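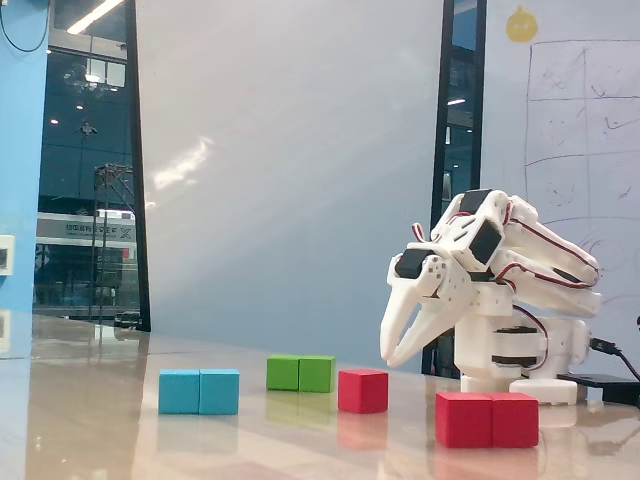 Week 7: Sorting and grouping with coloured blocks

These notes go with the Tanon unit on early maths materials. Read them before the workshop in room 506 and bring your own set of cubes if you have one. Sets can be signed out from the resource cupboard until 4 pm.

Why plain cubes

A plain wooden cube has one size and one colour, so a child has only one thing to sort by. Start there. Sets that mix shape, size and colour come later in the unit, when we look at sorting by two properties.

Pairs and singles

Two blocks of the same colour pushed together read as one longer block. Young children will often call this "a big one" and count it once. The two blue cubes at the far left of the table are set out this way, and so are the green ones behind them. The red cubes are split, with a pair at the front and a single one further back. Ask the child to find all the reds before you ask how many there are.

Distance also matters. Blocks at the back look smaller, and some children will sort them as "little". Let them pick one up and hold it against a near one.

Surfaces

A glossy tabletop throws a faint colour under each block. Most children ignore it, but a few will point to it or try to touch it. A felt mat fixes this – the grey ones in the Ollau kit are a good size.

Workshop task

Work with a partner. Lay out seven cubes in three colours, with at least one touching pair and one cube on its own. Write down the questions you would ask a four-year-old, in order. Swap layouts and try each other's questions.

Reading

Course reader, page 23, and the Feyisa workbook, section 2. Written answers are due at the start of the next workshop – one page is enough.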